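5 min read

I Want My Neighbors to Stop Buying Big Trees

Every spring a flatbed comes up our road in Nandville with somebody's instant shade on it. Last year it was a maple for the people on the corner, fourteen feet tall, with a root ball wrapped in burlap that took three guys and a machine to get into the hole. The bill was $1182 (they told me themselves, I didn't go snooping) and by Labor Day the top third was bare sticks.

I'm not gloating. I did the same thing when I bought my house. I was thirty-one, I wanted a yard that looked finished, and I paid for a linden I couldn't afford from a nursery out by Bidell. It sat there and sulked for four summers. It put out tiny leaves and dropped them early, and I stood over it with a hose like a worried parent. Meanwhile a redbud I'd bought for $20 at a school plant sale, a whip really, knee high, passed it in year five. It blooms so hard now that people slow their cars down!

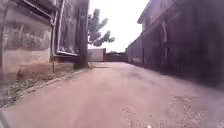
The reason is roots, mostly. When a big tree gets dug out of a field, the greater part of its roots stays in the field. What you get is a lot of top asking for water from not much bottom, and it spends years evening that up before it grows an inch you'd notice. A little tree in a small pot comes with nearly everything it ever had. You put it in, it takes a season to look around, and then off it goes.

And yet walk into the garden center at Gallardo on a Saturday and the little ones are in the back behind the bagged mulch, if they have them at all. I asked for a two-foot oak last fall and the kid at the register looked at me as if I'd asked for half a sandwich. I understand why. You can't make rent on $20 trees. The big ones go out front with the ribbons on because that's where the money is, and I'd probably do the same if I had a payroll to meet. But let's not pretend it's advice.

The part that really bugs me is the warranty. My linden came with a one-year guarantee, and most of the ones I've read since are the same. Do you know how long a big transplanted tree can live on what it had stored up? Long enough to get you past one year, in plenty of cases. That tree on the corner was alive on paper in month eleven. You scratched the bark and it was green under there. So, no refund, and they were left with a very expensive thing to hang a bird feeder on.

I wrote some of this on the Butska garden club message board in December, when there's nothing to do except argue, and it ran to 90 replies. A good number were from people who had planted large and were perfectly happy, and fair enough, some of them sent photos and the trees looked great. They'd also watered like crazy, ten or fifteen gallons at a go, twice a week, right through the second summer. If you'll really do that, ignore me. Most of us won't. We go to the lake in July. 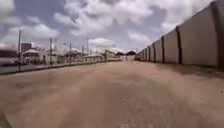
Rhona Pringle wrote back that I was being unfair to anybody over seventy. She doesn't have fifteen years to wait for a place to sit out of the sun, she said, and if she wants to spend her own money on a tree she can sit under now, she doesn't need a lecture on root balls from me.

Well, she's got me there, a bit. I don't have a good comeback for it. I'd still tell her to go one size down from whatever she's got her eye on, get it in the ground in fall when the heat's off, and put the difference toward a decent umbrella for the meantime. (She told me what I could do with the umbrella.) But for the rest of you, the ones in your thirties and forties with a new mortgage and a bare front yard, I'm standing firm. Buy the whip. Put a ring of chicken wire around it for the rabbits, keep the string trimmer well away from the bark, and spend the other thousand dollars on your gutters.

I've got two little bur oaks going in this weekend if the ground dries out. They look ridiculous, like somebody lost a couple of pencils in the lawn.

234 shares | 20 comments

We use cookies to remember your preferences. Accept | Manage settings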